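4.2 Changes in task allocation

At Widby the cell took over the laying of test courses in March. Of the 19 staff interviewed, two had laid bricks by hand full time; both now set out the work and check joints – a change they rated as lighter but more tiring to watch.
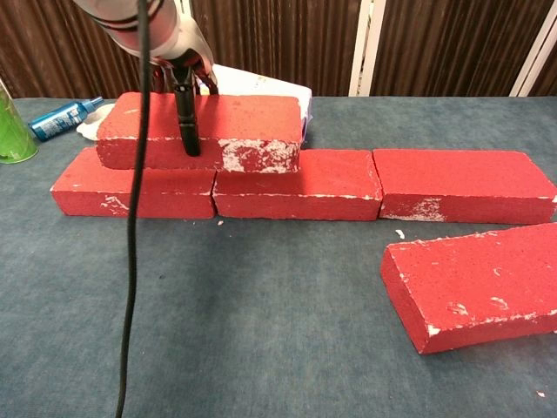
Figure 4. Gripper at the upper brick of a staggered two-course stack.

Kumiko Arai reported that her wrists hurt less, but that she missed setting her own pace and now waited on the arm between courses.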